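Drivton Open (table tennis)

The Drivton Open is a table tennis tournament held each December in Drivton, and I've been writing up this entry for our wiki on and off all year, so bear with me! It has singles, doubles and mixed doubles, plus a veterans' event (my favourite, as the rallies go on for ever). The hall takes 200 spectators if everyone budges up, and the main draw is limited to 80 players.

It began as a friendly match between Drivton and Wellar, with eight players on each side. Dolan asked to join a few years later, and after that it was opened to anyone with a club membership. 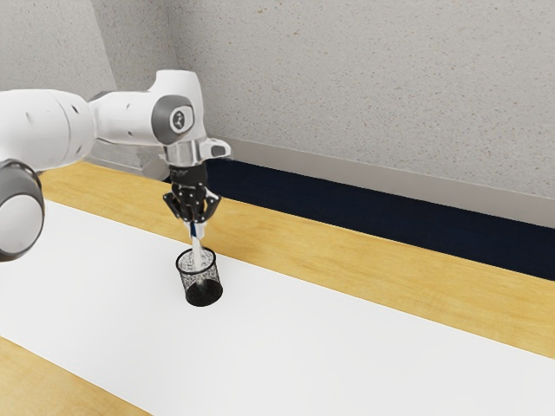

Singles matches are the best of five games up to the semi-finals and the best of seven from there on. Doubles stays at five throughout, which I think is a shame, but the hall has to be cleared by ten at night.

The winners of the mixed doubles get the Sterari Cup, a lovely dented thing that lives in Wellar more often than we'd like. Record attendance over a whole weekend is 1,648, set the year the final went to 16–14 in the last game.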